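Tie-break rules for a youth softball pool?
Posted in Team Sports, July 1, 2023

Our under-12s have just got into their first proper tournament, the Kaddale weekend, and I couldn't be more excited! I'm keeping score for the Hasgate side and the fixture sheet says pool places are settled on "head to head, then runs against". What happens if three teams finish level and each has beaten one of the others? Does head to head still count? Also, any tips for keeping up with the scores from other pitches would be lovely.

Samah Cherkaoui

Great question, and what a fun weekend you've got coming! With three teams level and one win each among them, head to head can't split them, so most organisers drop straight to the next line, in your case runs against. Fewest runs let in goes top. The bit that catches people out is what happens after that. Some events go back to head to head for the 2 teams left over, others carry on down the list, so ask before the first pitch and get it in writing. We lost a semi-final place over exactly this in February and I still go over it in the car!

For the scores, I just use my phone and check the results page between innings. An old clear case is plenty, mine has gone as yellow as anything.
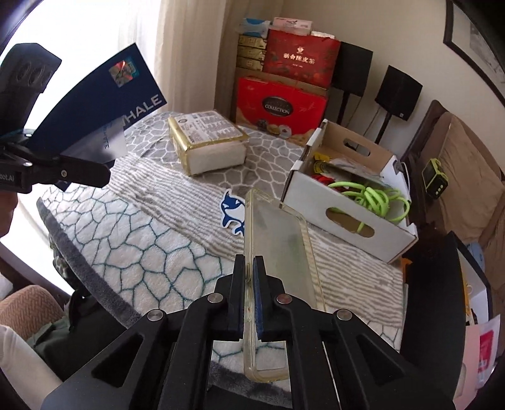

Other things worth asking the organiser

Is there a run cap per game? Do games stop at a time limit, and does a drawn game stay drawn? Does a forfeit count as a set score? All of these change the runs column.

Nives D'Amico

runs against, yes. we played at Drurkidgate under the same rule and it went to a coin toss in the end, brilliant atmosphere though. good luck to your lot!!

Szulc30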